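Week 6 handout: grippers on soft stuff
Manipulation Lab, second-year stream
Notes by Nikau Harawira

Thu 6 June

Righto, this one's longer than usual, so grab a coffee. Last week was rigid objects, and most of you had your blocks and cups sorted by the end of the session (well done, some of those grasps were lovely). This week we're on to cloth, and I'm going to warn you now that almost everything you learned about grasp planning is going to feel a bit useless for the first hour. Stick with it. It's my favourite week of the course!

What we're comparing

Two grippers, same arm, same cloths. The first is the Rernard, the parallel-jaw one you already know. The second is the Coko, which has narrower tips and a softer closing profile. Both mount on the same wrist plate and both talk to the Drimeo controller, so you won't be rewriting your motion code when you swap. You will have to redo the tool offset. Please, please redo the tool offset. Last year a group ran a whole session with the Rernard offset loaded and the Coko bolted on, and they wrote two very thoughtful pages on why the Coko kept missing.

Why cloth is a pain

With a block you can say where it is using six numbers and be done. A tea towel hasn't got a pose in that sense. It's got a shape, and the shape changes the moment you touch it, and it changes again when you let go. So "go to the object, close, lift" turns into a string of questions. Which bit of it do I want? Is that bit a fold, an edge or a corner? How many layers will I get if I close there?

That last question is the one I want you to fuss over. Grabbing one layer and grabbing three look nearly the same from overhead, and they give you completely different results on the lift. One layer from a corner and the whole thing hangs out nicely underneath, ready to be laid flat. Three layers from the middle and you've picked up a lump.

There's some vocabulary for the report, so we're all using the same words:

Pinch: jaws close on a raised fold from either side.
Scoop: one jaw slides under an edge, the other comes down on top.
Press and drag: the tips go down on the cloth and pull it sideways without closing.
Regrasp: let go and take hold somewhere else, on purpose. (If it slipped, call it a slip!)

Contact first, closing second

Most people's instinct is to hover a few millimetres above the fabric and snap the jaws shut, the way you'd do it with a block. On cloth you'll mostly catch air. You need to come down until you're touching and let the fabric give a bit, and only then close. How far down is the whole game. Too shallow and the tips skate across the top. Too deep and you're pushing into the mat, the arm faults out, and you're walking over to the controller to clear it again.
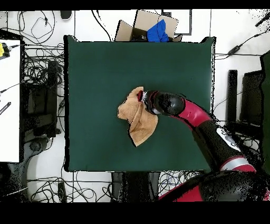
So in your code I'd like the approach split into two moves: a quick one down to a safe height, then a slow one with the force threshold switched on. Don't be clever and blend them. The Drimeo will happily let you blend, and the result is a fast move with a threshold that trips too late to help. I've left the threshold as a parameter at the top of the starter script, and I haven't told you the best value, because finding it is half the lab. It won't be the same for both grippers either. The Coko tips are narrower, so the same force goes into a smaller patch of fabric and you'll see a deeper dent.

Approach direction matters more than I used to think. I taught this for ages with everything coming straight down, since that's the easy thing to plan. Then I got stuck on a cloth that kept sliding away from one jaw, tilted the wrist out of sheer annoyance, and it picked up first go. Coming in on a slant lets one finger get in under a fold while the other holds the top still. It does eat up your reach, though, so check your joint limits before you commit to a tilt, especially on the far side of the mat.

The arms

You'll be on the Björklund arms again. Same rules as before. Hand near the stop button whenever it's moving, nobody leaning over the mat, speed cap stays on. If you reckon the speed cap is holding your group back, come and have a yarn with me and I'll explain why it isn't.

Do have a look at your cables before you start. The wrist goes through bigger rotations this week than it did with the blocks, and a cable that was fine last Tuesday might not be fine on a tilted approach. Run your full path once at low speed with nothing on the mat and watch the cable, not the gripper. That's the cheapest five minutes in the whole session.

Resetting between trials

This is the bit where marks quietly go missing, so read it twice. A trial is only worth something if the start was fair. If you fold the cloth up carefully with a nice fat ridge facing the gripper, of course it'll pick it up. What I want is: pick the cloth up by hand, scrunch it, drop it over the mat from elbow height, and leave it alone. However it lands, that's your trial. No tidying! No little nudge with the finger!

If it lands off the mat, drop it again and write down that you did. Alternate grippers in blocks so that you don't do all your Rernard runs while you're fresh and all your Coko runs when you want lunch.

For what it's worth, I did 184 trials myself when I was putting this lab together back in November, and the results shifted noticeably once I stopped helping the cloth. I'd been doing it without realising. I only caught it by watching my own recordings back, which was a fairly humbling arvo.

What to record

For every trial write down the gripper, the cloth, the type of grasp (from the list earlier), whether it lifted clear of the mat, and whether it was still held at the end of the lift. Add a layers column and put in your best judgement from the side camera. "Can't tell" is a perfectly good entry, and I'd much sooner read that than a guess.

Please don't use a plain success or fail column. It hides the interesting stuff. A cloth that comes up and then slithers out is telling you something quite different from one that never left the mat, and when we put the class results together next week I want to be able to separate them.

Which gripper should win?

I get asked this every year and I'm not saying. I've got a preference, and I'll admit that it changed partway through my own trials and then changed back. What I will say is that the answer seems to depend heavily on the cloth. Thick, fluffy material hands you big folds and forgives a lot. Thin slippery stuff lies down flat and gives you nothing to get hold of. If your group finds that one gripper is better at everything, go back and check your offset.

Before next week

Bring your logs as plain CSV, one file per group, and your threshold values for both grippers along with a sentence or two on how you settled on them. Have a think, too, about what a second arm would buy you, as we'll be starting on two-handed unfolding. If you get stuck, email me, or just come by the lab. The door's usually open, and there's usually a cloth on the floor.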